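Forum Métiers et ateliers > Automatisation > Deux bras au poste de tubes, et nous ?

bence_s
Bonjour à tous. Chez Girarden on câble des coffrets et on range aussi des tubes pour le labo. Depuis février les deux travaux passent en simulation avec des bras, avant l'achat. Je voudrais vos avis - surtout sur les horaires. Le câblage d'abord, avec la pince sur le rail :

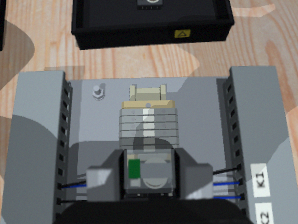
Poste 2 : les tubes

Cinq tubes à bouchon vert sur le portoir, deux bras derrière la table. Le chef promet 20 minutes gagnées par série. Moi, je demande qui va préparer les portoirs.

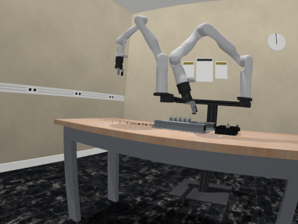
Ifeoma Yusuf trouve que la question est mal posée : à Stulville, les portoirs sont restés aux opérateurs, et c'est la pause commune qui a disparu.

vass_akos
Pas d'accord. Chez nous la pause existe toujours. Ce qui a changé, c'est qu'on surveille 40 séries au lieu de les faire, et le soir on est plus fatigué des yeux que du dos.

bence_s
Merci. La formation dure 85 heures et elle n'est pas encore

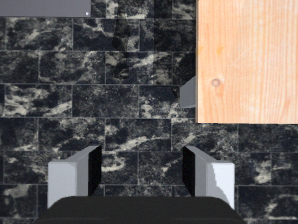

inscrite au planning. Je l'ai demandée par écrit, sans réponse pour le moment.

szabolcs_b
Demande aussi la classification. Surveiller, c'est un autre métier - donc une autre paie.

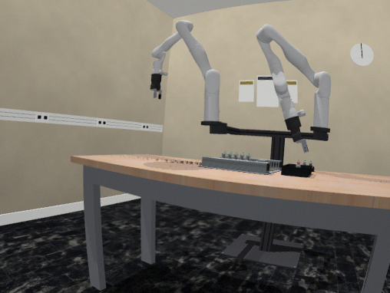

Poste 2, bras droit au-dessus de la boîte noire.

bence_s
Je pose la question à la réunion de 14 h et je reviens vous écrire.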